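We use cookies to keep this site working and to count visits. Accept | Settings

Greltix Simulation Guide
Section 4: Setting up a sink task and running the marker replay

This section covers the kitchen sink tasks in Greltix. It assumes you have finished Section 3 and that the Hladun controller loads without errors. The method is the one used in the Tillmont study: a policy is trained on recorded hand paths only, then tested in rendered kitchens it was not trained on.

4.1 Before you start

You need one trained policy file, the kitchen pack, and at least 2 GB of free disk space for the replay logs. Close any other viewer window. Two viewers writing to the same log folder will overwrite each other.

4.2 Load the kitchen

1. Open the task list and choose Sink, then Plate Pickup.
2. Set the layout seed to 361. The reference results in 4.5 were made with this seed.
3. Set the arm display to Marker Only. The arm is still simulated, but the viewer draws a red sphere at the position of the end effector.
4. Press Reset and wait for the objects to settle before you go on.

Note: Marker Only changes the display and nothing else. Contact forces and joint limits are the same in all display modes.

4.3 Check the start view

Turn the camera until it faces the window, with the sink and faucet in view. The target for this task is the plate in the basin. Other dishes on the counter are distractors and carry no score. 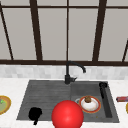 If the target is hidden behind the marker, move the camera and leave the marker where it is. Moving the marker by hand changes the start state, and the run will be logged as Modified. Modified runs are left out of the summary table.

Caution: Do not change the counter height after the objects have settled. Small items can end up inside the counter mesh, and the solver will throw them across the room on the next step.

4.4 Run the replay

1. Select the policy file and press Load.
2. Set the number of trials to 49.
3. Set the time limit to 18 seconds per trial.
4. Press Run. The trial counter is in the status bar.
5. When the last trial ends, press Export. The log is saved in the folder you chose in Section 3.

Note: A trial that reaches the time limit counts as a failure even if the gripper is holding the plate. Earlier versions scored these as partial, so do not mix old and new logs.

4.5 Compare with the reference

Open the Gravinen report tool and load your log next to the reference log. Look at the path error first. In the Tillmont runs, most failures came from the approach to the basin wall, where the policy came down too early. Grasp failures were less common. If your log shows the opposite, check the finger friction setting before you retrain.

Questions about the reference log go to Evdokia Panagiotou, who maintains the sink tasks.

Section last revised 28 Dec 2019

Related pages
Section 3: Installing the Hladun controller
Section 5: Drawer and cabinet tasks
Reading a Gravinen report
Release notes, October
Known problems with mesh contact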